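Kemeys RFC -- Pre-Season Ground and Clubhouse Inspection
Checked by Rhiannon Dafis and Nuwan Dewan, September 2021
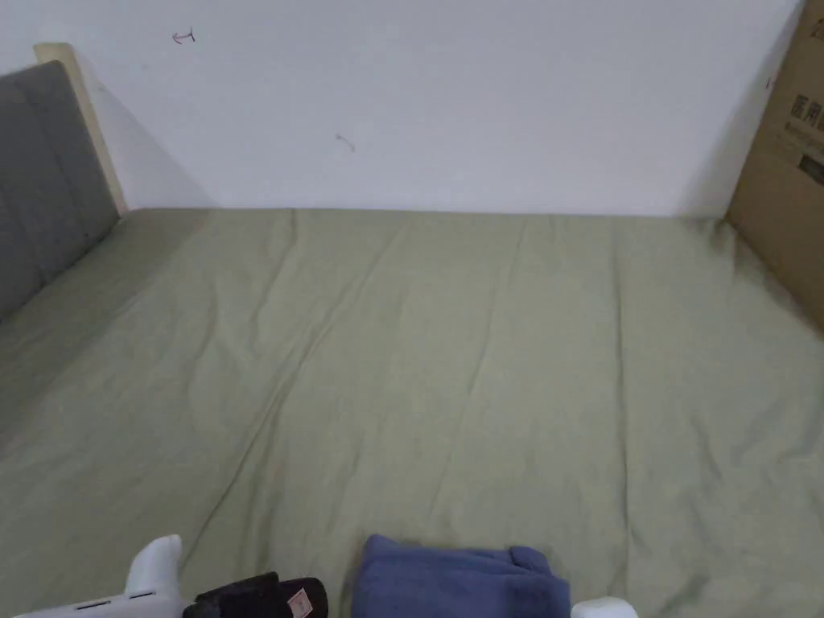 1. Main pitch

Surface free of stones, glass and debris: Yes. Walked end to end in lines. A few bottle caps picked up behind the north dead-ball line.

Grass length even: Yes, apart from the strip under the trees on the far touchline, where it is thin. Playable. Reseed after the last home game.

Holes or ruts: Two. One inside the south 22, left by the old sprinkler head, and one where the mower turns by the scoreboard. Both filled and tamped. Look at them again before kickoff, as the fill may settle after rain.

Line markings clear: Partly. Ten-meter dashes are faint. Hamisi Waweru to re-mark.

Distance from touchline to rail: OK on the clubhouse side. On the far side the rail leans in near halfway. Post needs to be reset in concrete. Until then, rope off that section and move spectators down.

2. Goal posts and flags

Posts upright and firm in sockets: North OK. South right-hand post moves when pushed. Wedges replaced, movement much less but still there. Milovan Mladenović to look at the sleeve.

Post pads fitted, straps sound: North yes. South no -- one strap torn at the stitching. Do not use the pad with tape. Replacement ordered from Priltis.

Corner flags flexible, no sharp ends: Yes. One old bamboo pole found in the shed and thrown out.

3. Training area

Scrum machine: Pads good, brake works, grease needed on both rear wheels. Warning plate is worn and hard to read. Ask Woratance for a new one and quote the model number stamped on the frame.

Tackle bags and shields: 17 checked. Two bags split at the base and taken out of use. Please don't put them back in the pile.

Floodlights: All lamps working after the timer was reset. The base cover on the pole by the parking lot was missing a screw. Replaced.

4. Locker rooms

Floors: Home room OK. Visitors' room has a loose tile by the second shower. Marked with tape, to be glued before the first match.

Hot water: Both rooms fine. Referee's room slow to warm up but gets there.

Benches and hooks: One hook snapped off in the visitors' room, leaving a sharp edge. Removed.

Exit doors: Open freely from inside. The back door had kit bags stacked against it when we arrived. Moved. This was also noted in February, so coaches please remind your squads.

5. First aid and emergency access

First aid kit stocked and in date: No. Cold packs are low and the eye wash has expired. Beca Mathias has the list.

Stretcher: Present, straps OK. Now hung on the wall outside the referee's room. It used to be behind the bar.

Defibrillator: Green light showing, pads in date.

Ambulance gate: Padlock stiff, oiled, opens. Key on the red tag in the office. Second key is missing -- if you have it, return it to Rhiannon.

6. Stand and clubhouse

Stand steps and handrails: Sound. Top step paint worn, repaint in yellow.

Fire extinguishers: All within service date. The kitchen one was on the floor and is back on its bracket.

Result: Main pitch may be used for training. No matches until the south post and its pad are signed off. Items for Hamisi and Milovan to be reported back to Nuwan Dewan, who will recheck them in person.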